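4. What people keep, and where they keep it

4.1 The box without a name

When we began visiting homes in Vitby we were chiefly interested in the large decisions, the ones people remember making: whether to mend a washing machine, when to give away a cot, what to do with a parent's furniture. Our 35 households were patient with these questions and answered them kindly. But again and again, usually once the tea had been poured and the notebook was nearly shut, the talk drifted towards much smaller things. People wanted to tell us about the tub on the windowsill, the biscuit tin under the stairs, the drawer that sticks. Every home had at least one holding place of this sort, and hardly any two families called it by the same word.
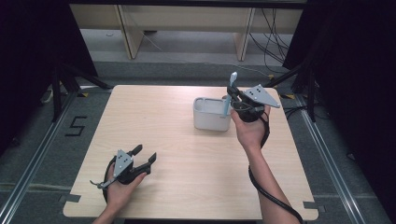 We came to use the term "resting place" for all of them, borrowing it from one of the older participants, who told us that things went in there for a rest and came out when they were wanted. It is a gentler term than "clutter", and we think a more accurate one. Earlier work on household storage has tended to treat the mixed box as a failure of sorting, something a tidier person would have dealt with by now. The diaries tell a different story. Of the 4,000 entries our participants wrote, a good many record somebody going to the resting place on purpose, knowing quite well that the thing they needed would be there, even when they could not have said what else was in it.

It also became clear that resting places have rules, though they are seldom spoken aloud (and one couple were rather startled to discover, in front of us, that they had been following different ones for years). Batteries might be allowed but never coins. String was welcome if it had been wound. In several homes a child's belongings could stay in the kitchen tub overnight but had to be gone by breakfast, and the diaries have some lively passages about what happened when they were not.

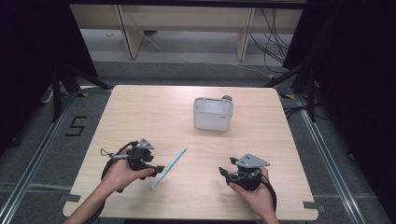
Vitby, Oct 29, 2023

A long visit today, and a cheerful one. The family moved house in May and have unpacked everything except one carton, marked "kitchen, other" in thick pen. I asked whether they minded it sitting there. The mother said she would miss it if it went. Her son has started putting things in as well, so it is now fuller than it was on the day of the move, and she laughed a great deal when she told me so.

We give this field note as it was written, for it shows rather well how a temporary arrangement can settle into a household and become part of its habits. The word "other" did a lot of work in our 54 interviews. It marked objects that belonged to more than one room, or to more than one person, and it let families put off an argument that might not be worth having.
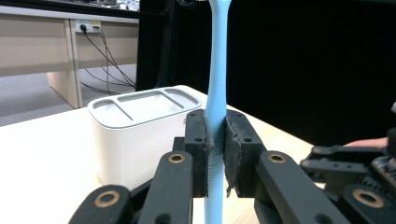 Memory by touch was the second theme, and one we had not planned for at all. Many participants said they could find a thing in a full drawer with the light off, and they described the feel of it far more readily than its colour or its proper name. A change of surface along a single object seemed to help them most. The pale blue piece in Figure 3, with its smooth upper shaft and its fine ridges lower down, is very much the sort of thing they meant: fingers know at once which part they have met. Softness was mentioned too, above all by people whose eyesight was no longer good, and one of them kept a rubber spatula with the pens simply for the pleasure of coming across it.

Figure 3. Smooth and ridged surfaces on one soft, light-blue object.

We return to touch in Section 5, where we compare the Vitby diaries with the smaller set gathered at Kinsella. The Kinsella homes had less cupboard space, and their resting places were more often out in the open, on shelves and sills where visitors could see them.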